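Folding the Whites Without Losing Your Evening

I used to fold on the bed, and then I'd just push the pile over and go to sleep next to it. Now everything goes to the table!

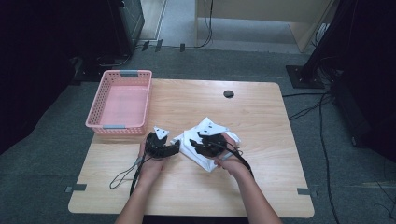
White cloth on the table, pink basket off to the left.

Start with the most crumpled piece and spread it flat before you fold anything — smooth from the middle out to the corners. Keep your basket on the same side every time (mine's the left) and drop each folded piece straight in. I set a timer for 30 minutes and usually have 5 left over for socks.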